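3.2 Containers and surface condition

The returns area at Gonus handles three classes of reusable container: stacking crates, open tubs and shallow trays. All three arrive mixed. The sorting rule in force before the study distinguished them by footprint alone, so a tub could travel through the area on top of a crate and be logged as a single unit. Over the recording period 2,093 units were logged, of which 402 were later found to be two containers counted as one. The error has little effect on storage, but it matters for washing, where the inner and outer faces of each container are assigned to separate cycles and a nested pair receives the treatment intended for one.

Crates are supplied in several blues and are ribbed on the outside. Tubs are a lighter turquoise, with smooth sloping walls and a wide rolled rim. The rim serves as the lifting edge and is the first part to show wear. The Trisel washing line was set up for crates, and its guides bear on the side walls. When a tub is passed through the same guides the load falls on the rim instead, and the small chips recorded during inspection were concentrated along that edge. Chipping was graded separately from scuffing, which affects appearance and drainage but does not in our view shorten the service life of the container.

Condition was graded by eye on a four-point scale at two positions: the floor, and the rim together with the upper part of the wall. Figure 4 illustrates both. Glare on smooth plastic was a recurring difficulty for graders. A bright patch on a wall may hide scuffs or be taken for residue, and graders were instructed to tilt the container once before recording a score – a step that added little time and removed most of the disagreements at grade 2.

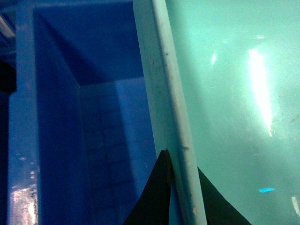
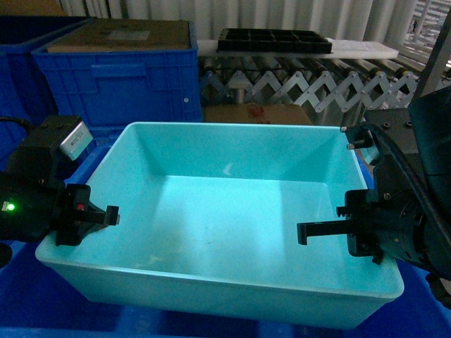 Figure 4. Containers in the returns area. First image: interior of a blue bin with a grid pattern in the floor, and a pale grey rim with scuffs and chips. Second image: turquoise tub standing on a deep blue crate, with a roller conveyor behind.

Floor pattern proved a better predictor of grade than colour. Bins with a grid in the floor scored lower on residue than those with a flat floor, while flat-floored tubs scored lower on scuffing than we had expected from the supplier's guidance. Of the 1,297 containers graded at both positions, 530 received different scores for floor and rim. A single overall grade, as proposed in the Kirkegaard scheme, would therefore conceal a large share of the variation.

Trays were excluded from the comparison. Their compartments are too narrow to be graded in the same way, and at Gonus they are washed by hand. Boxes and other packaging carried on top of a crate were set aside before grading and are not included in the counts. The Vullness site, discussed in Section 3.3, uses the same tubs but stores them inverted, and its rim scores are reported separately.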